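Laundry room walk-through, Flokton house
Thursday, February 3, 2022

I do this one twice a year, once now and once in July, and I put my notes under each item so I can see what I grumbled about last time. Copy the list if it's any use to you!

Before you start

1. Washer off at the wall.
OK. The plug is behind the shelf, so I pulled the whole shelf out (and found a sock).

2. Water taps turn easily.
Cold one fine. Hot one is stiff, same as last year, and I still haven't done anything about it. Carry over.

3. Hoses: bulges, cracks, rust at the ends.
OK. I run a dry paper towel around both ends and look for a wet spot. Nothing today. These hoses are 5 years old and I'd like new ones before summer, so they're on the Prutard order.

4. Drain hose seated and clipped.
Seated, yes. The clip has gone missing, so I used a cable tie for now. Needs a proper clip.

Floor and power

5. Floor dry, nothing to slip on.
OK after I wiped up the detergent I'd spilled myself.

6. Outlet and cord: no scorch marks, no nicks.
OK. Gave the cord a good look all the way along.

7. No power strips or extension cords.
Failed last time, passes now. The heater that used to share the outlet has moved to the hall, and good riddance.

8. Machine level, no rocking.
Rocks a tiny bit if you lean on the back corner. I gave the foot a turn and it's better, but I'll listen during the next spin.

The washer itself

9. Drum empty before anyone runs a hot cleaning cycle.
Feel all the way to the back, don't just peek. I've washed a pen that way and the shirts never forgave me.

10. Door, hinge side and latch slot.
Wipe the door glass inside and out, then the rim, and get a cotton swab into the slot. Try the door through its full swing and stop if it feels loose or gritty. Mine moves nicely.
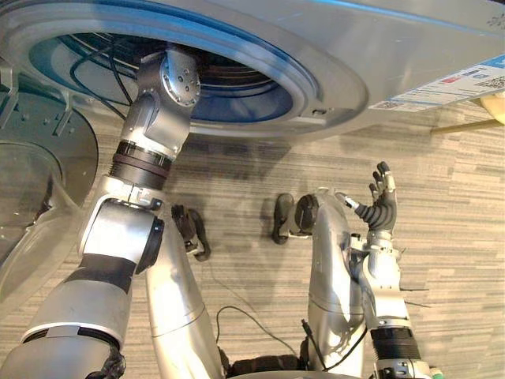

11. Filter cleaned out.
Two coins and a lot of gray fluff. Put a shallow tray down first, and wait 30 minutes after a hot wash before you open it!

12. Door shut and latched when little kids or cats are visiting.
Reminder note is taped up by the light switch.

Still to do: hot tap, drain clip, hoses.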